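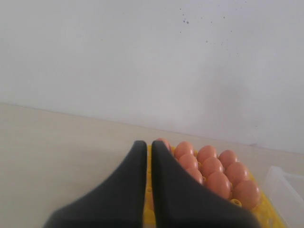 Gripper over the tray, eggs in their cups

Gripper closes too hard on eggs, how do I set a limit?

Posted by Plornuder
Last updated 07/06/2022

I'm building a small arm on a bench at home and want it to lift eggs out of a yellow plastic tray and set them down in a clear container. The fingers are black and narrow to a rounded tip. One servo drives both of them through a gear pair, and the arm runs on a Nurmi controller board.

Plastic practice eggs go fine. With real ones I broke 4 out of 30, always while closing. I send the servo to a fixed position that suits a medium egg, so a big one gets squeezed. The board gives me a load reading but I don't know what number to stop at. Also, the tips bump the next egg when I come down in the middle of the tray.

Wakar

Don't close to a position. Close in small steps, read the load after each step, and stop when it goes over your limit. To find the limit, close on a plastic egg slowly and write down the reading when it first stops slipping. Mine was 882 on the same board, but your gears will give you something else. Add a short wait between steps or the reading lags and you overshoot.

Take the first reading with the fingers moving in open air and subtract it. Gear friction was a big part of my number.

Proltside

I'd just put foam on the fingers.

Plornuder

Tried foam before I posted. It made the tips too wide to get down between the eggs.

Wakar

Then use a thin strip of silicone on the inside faces only. For the bumping, start at the row next to an empty cup and work inward, so one side is always open. Open the fingers only as far as the egg needs. I cut my opening by 13 mm and most of the bumping stopped.

Related
Servo buzzes when holding still
Load reading jumps at startup
Best glue for silicone on printed parts
Homing a small arm without switches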